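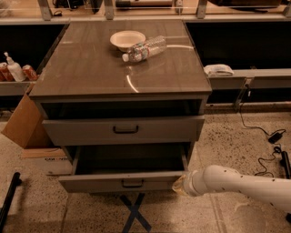
Figure 7.1 A two-drawer cabinet with both drawers open and a robot arm close to the lower one.

Chapter 7
When the Robot Thinks It Is Finished

In March, a test arm at the Rugemalira workshop was given a simple job: close two drawers. The arm ran on a Gralo controller. It pushed the lower drawer, met resistance, and reported the task complete. The drawer was still open. The controller had read the rise in motor current as the drawer reaching its stop, when a bent runner had jammed it partway.

The arm then began its next move with the drawer in its path. The log shows fault code 2427, a joint overload, and a stop 168 milliseconds later. No one was hurt. The runner and one gripper finger had to be replaced.

Faults of this kind are called false completions. They are harder to catch than a plain stop, as the machine goes on working from a wrong picture of the world around it.

This chapter covers how contact is sensed, why a force reading alone can mislead, and how a second check, such as a position limit, is added. Section 7.2 returns to the drawer fault and works through the log. Before reading on, review the terms "stall" and "overload" in Chapter 2.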